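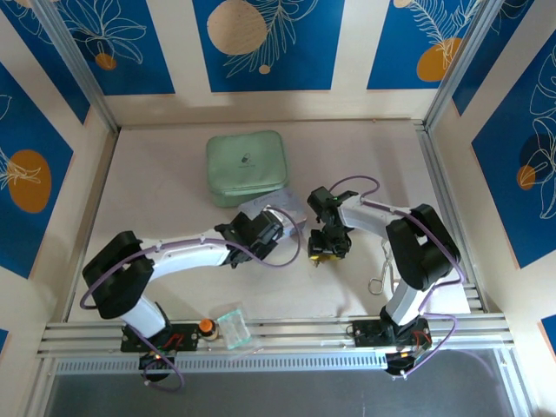
3.2 Cancelled briefings and what people do about them

Public health offices cancel briefings for two kinds of reasons: there is too little to say, or there is far too much. The notice that goes out is usually the same in both cases, and it usually runs to one sentence. We wanted to know how residents read that sentence, and whether a short explanation would change the reading.

We worked with the health office in Sarside, which held a regular vaccination briefing throughout July and was kind enough to let us interfere with its mailing list. The office called off three briefings that month without any encouragement from us. For each one, subscribers were assigned at random to receive either the plain notice ("Today's briefing is cancelled") or a notice that added the reason and the time of the next update. We then invited 300 subscribers to a phone interview, of whom 200 agreed, a response rate we attribute mostly to the patience of Shafiq Saha, who made the calls.

The order of contact for each subscriber was: notice, one day of silence, interview, and a second interview after the next briefing had taken place. The day of silence was planned. The longer silence after the second cancellation was the work of the office's mail server, and the interviews affected by it are reported separately in Section 4.

Interviews were coded by Ngân Ninh and a second reader using a scheme with 5 categories: no concern, mild curiosity, concern about supply, concern about safety, and other. The last was meant to be small. It had to hold every person who used the call to raise parking at the Aksoy Street clinic, and we came to see it as a finding in its own right. Where the readers disagreed, they discussed the transcript until they agreed or it was lunchtime, in which case the transcript was coded the next morning.

Readers of the plain notice tended to supply a reason of their own, and the reasons they supplied were seldom cheerful. Several had settled on a shortage before finishing their coffee. Those given an explanation mostly repeated it back to us, sometimes word for word, and then asked why we were calling. A few in both groups hadn't known that there was a briefing to cancel, although all of them had signed up for it. We kept these interviews in the sample.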